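Section 4: Getting the floor ready

I like to do the floor before anything else comes out of its box. My own room has gray speckled carpet, and the Tukiso tape holds on it fine as long as the pile is short. If yours is shaggy, lay down the Pendurwood mat first and tape that instead.

1. Vacuum the area twice, the second time across the first.

2. Pick your spot. I leave 28 inches clear on every side, and 42 on the side where I walk in and out (I've caught my toe on that corner more than once!).

3. Pull off a strip of tape and lay it down without stretching it. Stretched tape creeps back overnight and the ends lift.

4. Add the other three sides, checking each corner with the card square from the Makris kit. 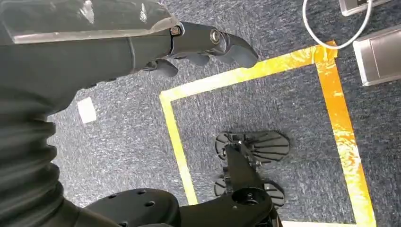

5. Rub all four sides down with the back of a spoon — slowly, and with a bit of weight behind it. Go over the corners again.

6. Leave it for an hour before you put anything heavy on it.

Note: I use yellow because it shows up on almost any carpet. White disappears on pale floors, and I really don't like the red, which left a pink line on mine.

Caution: Don't drag things over the tape. Lift, then set down. If an edge does curl, cut out the bad bit and patch it — pressing it back never lasts once there's fluff on the glue.

When you want the tape up, pull it low and slow, nearly flat to the floor. I change mine on the first Monday after a big vacuum.

Omarstead Floor Guide | Contact | Copyright Omarstead | Back to top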